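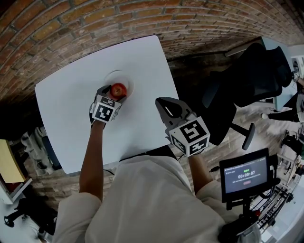

4. Setting the table

4.1 Position the white table close to the brick wall. Leave room for the office chair to be drawn back fully.

4.2 Place the small round plate near the middle of the table, within easy reach of the seated person.

4.3 Set one red apple on the plate. Apples are kept in the Trummer crate, shelf 5.

CAUTION: Do not use bruised or split fruit. Juice must be wiped from the tabletop immediately.

4.4 Adjust the chair so that both forearms clear the table edge.
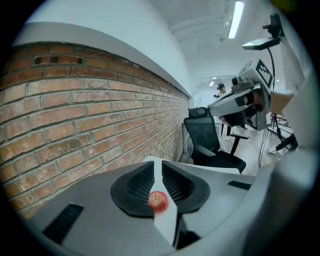 5. Handling the apple

5.1 Take hold of the apple at its sides, keeping the stem uppermost.

5.2 Lift it clear of the plate before moving it across the table. Do not drag it.

5.3 Lower the apple until it rests — release only once it is steady.

NOTE: Small apples roll readily. If one falls to the floor, set it aside and fetch another from the crate.

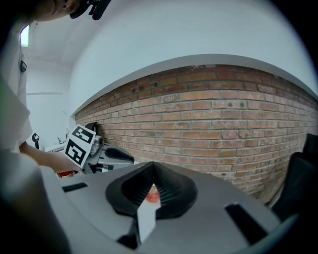
Cellonstead Table Activities Unit
Waseo Building, Room 84

6. Packing up

6.1 Return sound apples to the crate. Place damaged fruit in the organics bin.

6.2 Wash and dry the plate, then wipe the table with a damp cloth.

6.3 Push the chair in and record the session on Form 974. Enquiries regarding supplies should be directed to the Rarnus counter.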